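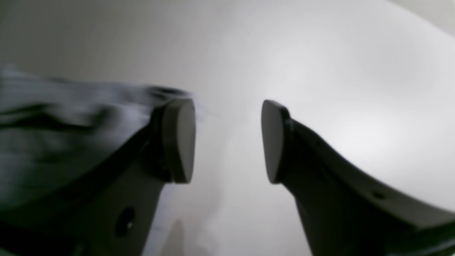 Pale Tables and Worktops: Your Questions

Print this page | E-mail this page

Which white should I choose?

Our favourite question! The Tellwood card has 158 pale shades on it, and I'd happily talk you through every one, but most people end up choosing between a soft grey-white and a creamy one. Grey-whites are lovely in a south-facing room. Cream is kinder in a gloomy one. Borrow a sample, lay it flat (a sample propped against the wall looks darker) and see it at breakfast and again with the lamps on.

Won't it show every crumb?

Yes, and you'll be surprised how quickly you stop minding. Crumbs wipe off. If you want something more forgiving, Brora has a very faint speckle and hides toast beautifully.

What do I clean it with?

Warm water, a drop of washing-up liquid and a soft cloth. Dry it afterwards and it will come up smooth as anything. Please keep scouring pads and bleach away from it, as both will dull the finish.

Help, I've spilt turmeric!

Blot it, don't rub. Mix bicarbonate of soda and water into a paste, spread it over the mark, leave it for 20 minutes and rinse. A yellow shadow may stay behind, and daylight is very good at fading those, so give it a few sunny afternoons before you try anything stronger. The same paste is good on tea rings. For biro, dab with a little surgical spirit on cotton wool, trying a hidden corner first.

Matt or satin?

Gordon Penner fits most of our tables and is a satin man through and through. Maëlle Gagnon at the sample desk has had matt in her own kitchen for three years and adores it. Matt is gentler on the eyes under a bright light, while satin is easier to wipe down after small children and poster paint. You can mix them, too: matt on the table, satin by the sink.

Can I put a hot pan straight down?

No, sorry! Use a trivet, even on Vilta, our toughest surface.

Can I repaint a table I already own?

Do! It's a brilliant weekend job. Wash it, sand it lightly, prime it and give it two thin coats, leaving it overnight between them. Then be patient for a week or so before you lean on it properly.

Is Charbonneau coming back?

It is, in October, in the matt finish only. Ask us to put your name down.

Contact us | © Tellwood | Back to top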